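# Why big concerts have loudspeakers in the middle of the field

At an outdoor concert the largest loudspeakers hang on either side of the stage. Further back, in the crowd, there are often tall metal towers with more loudspeakers on them. These are called delay towers. This page explains what they do and why the sound from them is held back on purpose.

## Sound gets weaker as it travels

A loudspeaker pushes the air in front of it backwards and forwards. The movement passes through the air as a sound wave. As the wave spreads out, its energy is shared over a larger and larger area, so each listener further away receives less of it.

In a small hall with 600 seats, the loudspeakers at the front are usually enough. The walls and ceiling also send some of the sound back into the room. A field has no walls. If the sound team turned up the main loudspeakers until the back row could hear well, the front row would be far too loud and could damage people's hearing.

The answer is to place smaller loudspeakers part of the way back. The one at the front then only has to serve the people near it.

## Sound is slow

Light crosses a field so quickly that you can treat it as instant. Sound does not. In mild weather it needs 59 milliseconds to travel 20 metres. A millisecond is one thousandth of a second.

The electrical signal in a cable is very much faster than sound in air. If the singer's voice went to the stage loudspeakers and to a tower at the same moment, people near the tower would hear the voice twice: first from the tower, and then from the stage when the slower sound arrived. Words would be hard to follow.

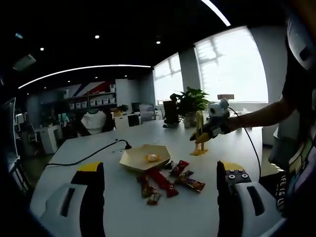 **Hester Lindqvale**
*Staff writer, music and stage technology*

## Setting the delay

To fix the problem, the signal going to the tower is stored for a short time and then released. The time depends on the distance. At the Notholm summer concert, the towers stand 140 metres from the stage loudspeakers. Sound needs a little over four tenths of a second to cover that distance, so the tower signal is held back for the same time. Both sounds then reach the listeners near the tower together.

Many sound teams add a few more milliseconds. When two copies of a sound arrive very close together, the brain tends to place the sound where the first copy came from. If the stage sound arrives slightly first, the music seems to come from the band – even though much of the loudness comes from the tower.

## Why the weather matters

Sound travels faster in warm air than in cold air. A delay set on a hot afternoon may be slightly wrong by night, and the team may adjust it. In September, when evenings cool quickly, this can happen more than once in a show.

## Try it

Stand at one end of a playing field and ask a friend at the other end to clap with their arms held high. Watch the hands and listen. The clap reaches your ears after you see it. Walk closer and repeat. The gap gets shorter.

## Words used on this page

**Delay:** a wait added to a signal.

**Signal:** sound turned into electricity or numbers.

**Sound wave:** a movement that carries sound through air.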